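Frade Pantry Guide – Section 4: Filling the vegetable basket

4.1 Before you begin

In this section you move your vegetables from the shopping bag to the basket. It is assumed that the Frade shelf is already mounted as described in Section 2, and that the basket was washed one time before first use. If you are using the shelf without the Dekholm side rail, please keep the basket on the lower level only.

You will need:
One basket with open sides and a perforated floor
One dry kitchen cloth
One small box or clip for the empty bags

The shelf opening accepts a basket up to 39 cm long. A basket from another maker is also suitable when it has a flat bottom and openings for air. Solid boxes are permitted for onion and potato only in the case that the lid is left off.

Note: Please measure your basket at the rim and not at the bottom. Many baskets become wider toward the top, and it is the rim which touches the shelf post.

4.2 Emptying the bag

1. Wipe the surface where you will work and let it dry.
2. Place the basket flat, with the long side toward you.
3. Set the shopping bag next to the basket. Do not hang it from the rim – a light basket can tip over.
4. Open the handles. If they are tied, loosen the knot with your fingers. Do not pull the two handles strongly apart.
5. Take out the heavy vegetables first and lay them on the floor of the basket, one beside the other.
6. Put small or soft pieces on top, or keep them for a second basket.
7. Check the bottom of the bag with your hand before you fold it. A small pepper or a loose clove of garlic is easily forgotten there.

Caution: Do not use a knife or scissors to open a bag while the vegetables are inside. A cut in the skin is hard to see on the first day and will spoil the vegetable later.
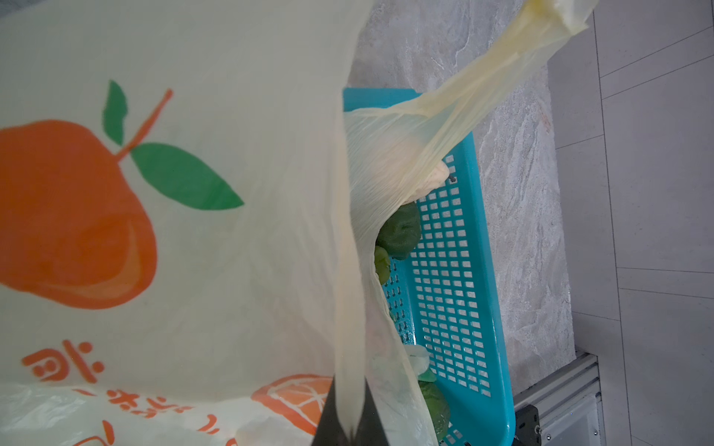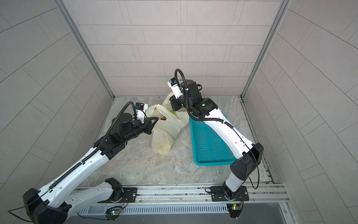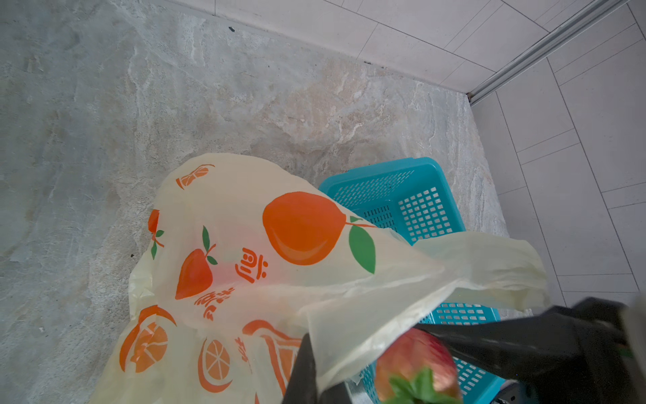
Thin carrier bags need a little patience, and the handles are usually the part which takes the most time. When a handle has been twisted, first turn it back until the plastic lies open, and only after this reach for the contents. Keep the bag away from the space over the basket while you are sorting. In the first picture the plastic hangs down over the green vegetables and covers part of them, and in such a position it is easy to miss one or to press on it. Move the bag fully to the side, look into the basket from above, and then continue.

4.3 Arranging the basket

8. Leave some of the holes in the floor free, so that the air can pass.
9. Turn the stems to the outside. The stem of one vegetable should not press into the skin of another.
10. Remove any small wrapping, unless the label on the product says to keep it closed.
11. Lift the basket with both hands under the rim and slide it onto the shelf until you feel the stop.

Note: Fruit such as apple and banana should have its own basket, at some distance from the green vegetables. If you own the Hindora divider, you may use it to separate root vegetables, but it is not sufficient for separating fruit.

Caution: The hanging hook (supplied with the Drekov set only) carries 700 g. It is made for herbs and for empty bags. Never hang a filled basket on it, also not for a short moment.

4.4 Keeping the empty bag

Shake the bag out over the sink. If it is damp inside, turn it and let it dry completely before storing. Then lay it flat, press the air out with your palm from the closed end toward the handles, and fold it along the length. A bag with a hole can still serve as a liner for the dry waste bin. Keep all plastic bags away from babies and small children.

4.5 Cleaning

Wash the basket by hand in warm water with a mild soap and a soft brush. Earth from potatoes and carrots collects in the corners of the openings – brush from the outside to the inside, then rinse. Let the basket drain upside down on the cloth before you put it back on the shelf. For the cleaning of the shelf itself, see Section 2.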